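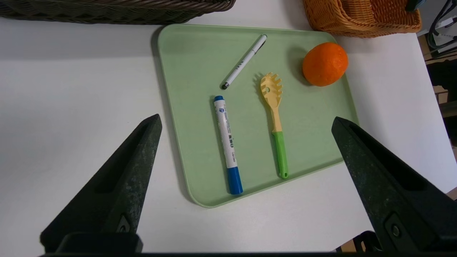

Hidix Opens the Catch-All Tray to Everyone, and I'm So Happy I Could Tidy Something

8 September 2020

I run Hidix, a very small shop that sells trays, baskets and other plain things for keeping a home in order, and today I get to share news I've been sitting on since April. Our Catch-All Tray is now on general sale! Until this morning you could only get one by joining the waiting list, and I'd like to thank all 1,305 of you who did, and who wrote me such nice (and sometimes quite impatient) emails while you waited.

If you're new to us, the tray is green plastic with rounded corners and a low raised rim. It goes on the table and the stray stuff goes in it. A pen, a whiteboard marker, the spaghetti server that came out of the dishwasher and never made it to the drawer, an orange somebody meant to eat at lunch. I know the tidy-home books say every object needs its own place, and I do try, but my table fills up by mid-afternoon whatever I do, and I'd guess yours does too.

We tested the tray in 402 homes over the spring and summer, under the working name Mukham (long story, it was on a sticky note and it stuck). I asked people to keep it on whichever table gets the most use and write down what landed in it. Pens came up over and over. So did kitchen tools, fruit, keys, hair ties and one very old library card. A lot of testers told me they emptied the tray at the end of the day while the kettle boiled, and I've picked up that habit myself. It takes me less time than the kettle does.

A few people asked for dividers. We tried them, and I didn't like them! A long spoon wouldn't fit anymore and crumbs got into the corners, so the floor of the tray stays flat and open. You can wipe it with a cloth and be done.

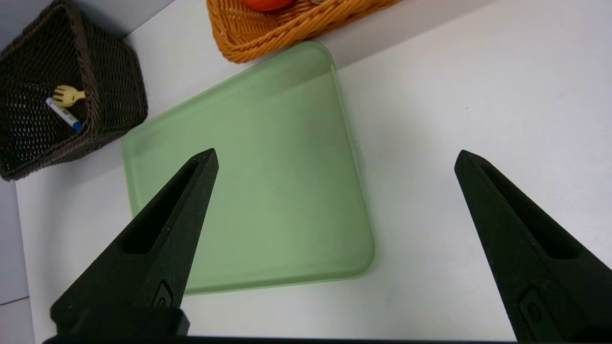 The tray with nothing in it, on a white tabletop near an orange wicker basket.

A basket nearby is a good idea, by the way. I use mine for things that belong in another room, and whoever is heading upstairs takes it along. Please don't feel you have to buy one from us, any old basket will do.

The first general run is 3,000 trays. Of those, 1,060 are already on their way to waiting-list customers, and the rest are packed and ready to go. You can order from the Hidix website or pick one up at the Histitz home store on Ibrahim Street, where they've kindly given us a shelf by the door.

Store buyers and editors who'd like a tray to try at home can use the press form on our site. I answer those myself, usually in the evening, once the table's clear.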